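Nastard Wipe-Down Tablecloth, White

Product code 300W. In stock, usually leaves us within 4 working days.

We have sold tablecloths for long enough to know that people buy white ones in a mood of optimism. The Nastard is for the week after. It has a coated top, a soft brushed back and a hem that lies flat without being ironed into submission.

Gravy, beetroot and felt-tip come off with a damp cloth, provided you get to them the same day. Turmeric is between you and your conscience.

Sizes: seats 4, seats 6, or by the metre off the roll. If your table is an odd shape, send us a sketch. Fuseini Ofori in the cutting room has seen worse.

Care: wipe clean. Cool wash if you must. Do not tumble dry, and please stop ringing to ask if a short tumble is all right.

Also comes in Ellon (grey) and Zamudio (a green that looks better in daylight). The Provville stripe is sold out until March.

Returns: 7 days, uncut, unused. Abena Odoi opens the parcels and she can tell.

White tabletops, in use

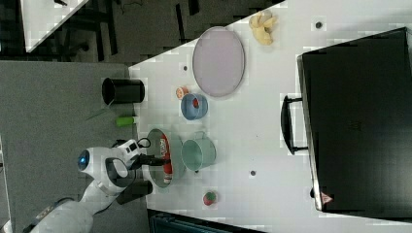
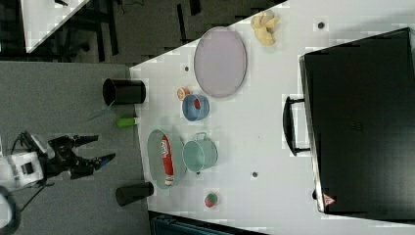

White tabletops with things on them. Crockery, toy food and appliances not included.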